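Against the Big Gray Bin

Every September my sister-in-law reorganizes her house, and every September I am asked to admire it. I don't mind. She is a generous host and the coffee is good. But this year I came home with a question I haven't been able to put down, and the question is about bins.

She has a lot of them. They came from Rilix, the storage place out past the mall, and they have the look that storage has had for several years now: plain, gray, deep, rectangular, no lid. Into one go the cleaning things. Into another go the things for the car. A third holds what she calls "project stuff," and I was advised not to look in there. The closet they stand in is beautiful. I mean that. You open the door and your shoulders come down.

Then her son spilled juice, and she went to get a cloth.

I timed nothing, so I can't give you a figure. What I can tell you is that she pulled the cleaning bin off the shelf, set it on the floor, got down on her knees, and dug. Out came a sponge, two spray bottles, a roll of trash bags, a brush, and a glove with no partner. The cloth was at the bottom with something standing on it. By then the juice had found the grout.

I have been told, for most of my adult life, that the answer to mess is a container. The people who say so are often selling containers, but not always. Margit Simon, who taught the home organizing class at our library last winter and had nothing to sell except her opinion, was as firm on this as any catalog. "A thing without a container is a thing without a home," she told us, and twenty people wrote it down. I wrote it down too. I found the page the other day while looking for something else, in a container.

My complaint is that a bin is a very low standard for a home. If I put my dinner plates, my shoes and my tax papers into one large box, I have technically given each of them a place. I've also given them the same place, and so when I want one of them I have to deal with all the others. A drawer with dividers knows where the spoons are. A hook holds one coat, or two if you are pushing it. A big open bin makes no decisions at all, and the decisions are what I was hoping to get help with.

Cleaning supplies bring this out worse than anything else I own. They are all different shapes. A cloth will not stay folded in there no matter how nicely you fold it, because every bottle you drop in rumples it a little more. Bottles won't stay up unless there are enough of them to lean on each other, and once you take one out the rest go over. Brushes have handles, and handles point wherever they like. Margit's advice was to store like with like, and I suppose a brush and a bottle are alike in that you use both of them on the tub. They are not alike in any way that matters to a box.

People will say I am buying the wrong size, and I accept that there's something in it. A small bin with three items in it is easy to live with. But almost no one buys small. The large one costs only a little more, it looks better on the shelf, and it comes with a promise that you will grow into it. You do grow into it. I have a hundred-dollar set from Oken in my laundry room that I grew into inside of a month, and I couldn't tell you today what is at the bottom of any of them.
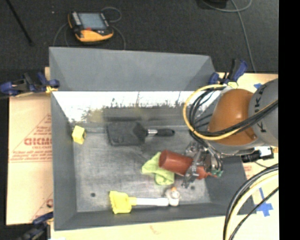 Two brushes, a bottle and a crumpled green cloth, with room to spare.

There is the best case for the other side, and even so I'm not won over. It holds a few things, and the bottle is still on its side and the cloth is still in a heap. The bottom is scuffed and scratched, too. I bring that up because we talk about these bins as though they were furniture, and they don't stay handsome the way furniture can. The pretty version lives on the shelf in the store.

My neighbor Tarek Obeidat disagrees with me about nearly all of this, and he has the cleaner garage, so I should let him speak. His view is that a bin was never supposed to be organized on the inside. It is supposed to be carried. You take the whole thing to the bathroom, you clean the bathroom, you throw everything back in, and you take it away again. How it looks in between is none of your business. He compared it to a toolbox, and when I said that a toolbox has a tray, he said that his doesn't.

I like this argument better than Margit's because it asks less of the bin. It also happens to be an argument for a bucket. A bucket has a handle. It holds water, it costs five dollars, and it has never once been described to me as a system. My mother kept her cleaning things in one under the sink for as long as I knew her, and when she needed the cloth it was hanging over the rim, where she had left it to dry. If Tarek is right, then she was there ahead of him, and she didn't have to drive to Rilix.

That rim is what I keep coming back to. What worked about her bucket was that the thing she used most stayed out of it. The cloth was in plain sight and a little bit ugly. Everything sold to us now is meant to put the cloth away -- down inside, under the line of the wall, so that a visitor sees only smooth gray. I understand the wish. I have visitors too. But I spill things far more often than I have company, and I'd like the closet set up for the spills.

I have made some changes, none of them worth a class. There are two hooks on the inside of the laundry room door now, one for the cloth and one for the brush. The bottles stand on an open shelf with their labels out, and I can see that I own more glass cleaner than any house needs. One of the Oken bins holds the Christmas lights, a job it does very well. The others are stacked in the garage, inside one another, and they take up hardly any room that way.

My sister-in-law has asked if she can have them.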